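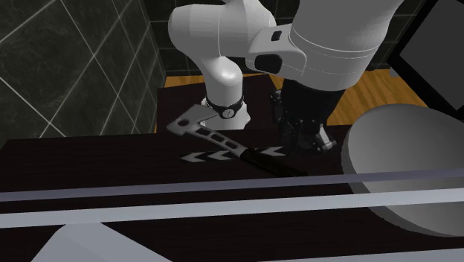 cullex19
How often should I oil a hatchet handle that lives in an unheated shed?

sembiring
Twice a year is plenty. Boiled linseed, thin coat, leave it 20 minutes and wipe off whatever hasn't soaked in.

plotholder7
Disagree with twice. My shed is damp from December onwards and I do mine every three months. The one I left alone went grey and rough by spring.

sembiring
Grey and rough is weather getting at bare wood. Was it varnished when you bought it? Varnish needs to come off first or the oil just sits on top.

plotholder7
It was, and I sanded it. Took most of a Sunday.

cullex19
Mine still has the varnish on. Is raw linseed any good? I've got almost a full tin.

hedge_end
Raw is fine but slow, it can stay tacky for days. I'd use it up on the spade. And lay the rags out flat outside to dry – don't ball them up in a bin, they can catch fire on their own.

sembiring
Agree about the rags. Still say twice a year.

plotholder7
Depends on the shed, then.

cullex19
Thanks all. Will sand it this week and see how it looks in spring.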